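Sillora Kids: Ask Why
Last updated July 13, 2019

What Is a Store Shelf Up To?

A shelf looks like the most boring thing in a store. It holds stuff up. Grown-ups who plan stores will tell you it does much more than that, and some of what they say is worth doubting.

Take colors. People say bright packages "jump out" at shoppers. Maybe. But if every can is bright, which one is doing the jumping? Put a blue chip can beside a pink one, an orange one and a green one, and they all shout at once.
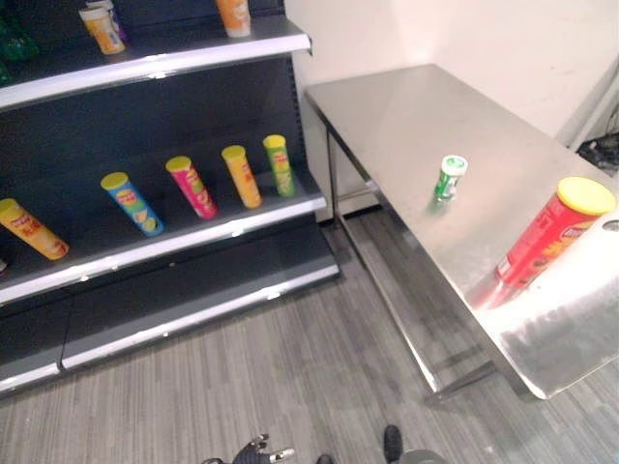

Then there's the tube. Potato chips usually come in a bag, and a bag is mostly air. A tube stands up straight and takes up less room across the shelf. Does that make the chips inside any better? I don't see how.

Lids and labels work hard too. A food company may use one lid color for a whole family of flavors, so you know the cans belong together before you read a word.

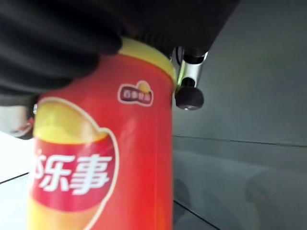

You may hear that the things stores most want to sell always go at eye level. Whose eyes? A first grader and a basketball player don't look at the same shelf. "Always" is a word to be careful with. 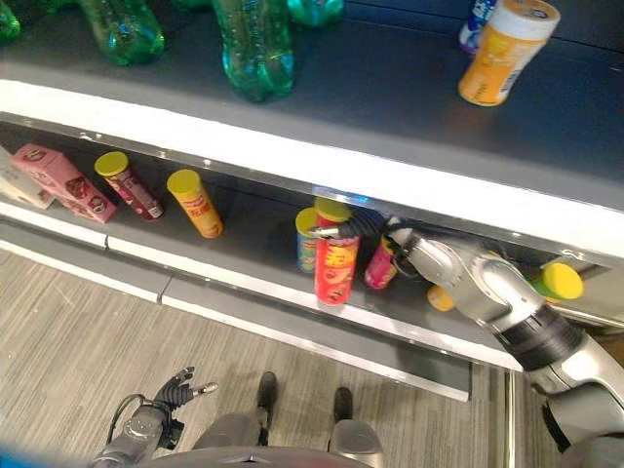
Why do stores put different things next to each other?
Often they hope you'll buy one thing while looking for another. Sometimes it's just where there was room.

Try a test. Next time you go shopping, pick one low shelf and guess why each thing is there. Then ask someone who works in the store. Their answer might be a lot shorter than yours.
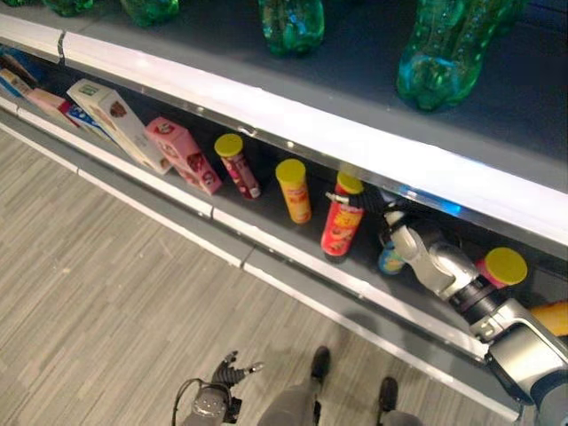 Green bottles up top, boxes and yellow-lidded cans below.

2 comments | 766 shares
Contact Sillora Kids | Back to top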